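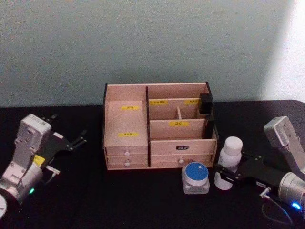

The wooden desk organizer with its yellow compartment labels.

Desk organizers come to Itcombe

The Rira desk organizer is now in the shop at Itcombe, on the shelf next to the letter trays. Several readers asked for it after the storage issue in December, and the first 17 are ready to go. It comes in one finish only, a light wood with the cut edges of the plywood left showing. A black divider splits it into a left and a right side.

The left side is one tall open compartment with two small drawers under it. We have been using ours for brushes, combs and a pair of long scissors, and they stand up well in there. The drawers are shallow and close to the same size, so it helps to decide early which one gets the hair ties and which one gets the batteries and spare keys. Both have a round white knob.

The right side is broken up into open cubbies, with wide drawers below. The cubbies suit bottles, jars and anything that gets picked up every day. Larger jars should go toward the back, where they won't hide the small stuff. The wide drawers take flat things: mirrors, cotton pads, envelopes, a charger with the cord wound up. A pad of sticky notes will lie flat with room to spare.

Some of you will want labels. The yellow ones on the organizer shown are in Chinese, and the one on the front of a middle cubby appears to say lipstick. Plain paper labels work just as well. Write them in pencil for the first couple of weeks, then in pen once things have settled into their places. Halás makes a removable label sheet that comes off bare wood without leaving glue behind, and we keep it at the counter. Wipe the panel with a dry cloth before sticking anything on.

A few notes on setting it up. Empty the old drawer or basket onto the desk all at once and sort it by how often you use each thing. Fill the cubbies first, then the tall compartment, then the drawers. Leave one cubby free. Ours took almost 13 minutes to fill, most of which went on testing pens.

Keep it off a damp windowsill, and put a small dish under anything that drips, such as hand lotion with a pump. The wood is unsealed on the inside and will mark. Light marks can be rubbed out with fine sandpaper.

Orders from Fluronholm go out with the regular delivery, with a limit of 2 per household. If a knob works loose, tighten the screw from inside the drawer. Replacement knobs are sold in packs of 3. Ask at the counter or add a line to your next order form.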